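About Prekari

Prekari supplies woven storage and serving baskets to households, bakeries, cafés and small shops. We stock one main form, the rectangular basket with rounded corners and a braided rim, and we keep spare stock so that customers can match earlier orders. The business also repairs and re-braids baskets of other makes where the frame is sound.
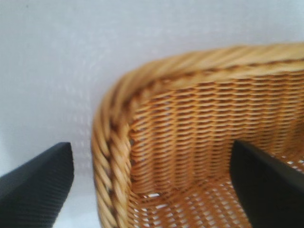
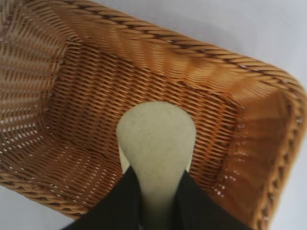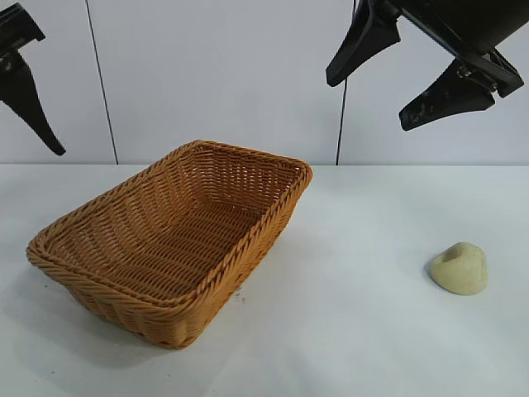

Rectangular basket, braided rim, woven walls and floor.

What we do

Our catalogue holds 59 basket lines in three ranges. Stera covers open trays and shallow serving baskets. Haddadin covers deeper baskets for shelves and cupboards. Raltine is the trade range, sold in cartons to bakeries and cafés that need a matching set on the counter.

We do not sell lined or painted baskets. Liners can be ordered separately and are cut to the floor size of the basket, with an allowance for the rounded corners.

How we check a basket

Each basket is checked on a plain table before it is packed. The checks are the same for all ranges:

Rim: the braid must follow the corner without a lifted strand. The join is pressed by hand.
Walls: rows must sit flat and even. Small gaps between strands are normal in a natural weave and are accepted. A gap that admits a pencil is rejected.
Corners: the weave compresses at the turn. Cracked strands at this point are the most common fault we find.
Floor: the basket must stand level with no rocking.

Colour is not a reason for rejection. Strands vary from pale straw to brown within one basket and the tone shifts with the light in the room. Customers who need a close match should say so on the order form and we will pick from one batch.

Care

Brush out crumbs with a dry, soft brush. Wipe with a damp cloth and dry away from direct heat. Do not soak. Bread dough and other sticky food should be kept off the bare weave; use a liner or a sheet of baking paper.

Repairs

Rim repairs are quoted after inspection. Loose ends are glued and clipped for 3 days before trimming. The workshop closes for stocktake in July and no repairs are accepted in that month.

Trade orders

The minimum trade order is one carton. Orders over 1000 pieces are made to schedule and need a written delivery plan. Sample baskets are available on request; quote item 642 for the standard rectangular size.

Page last updated 2022-02-23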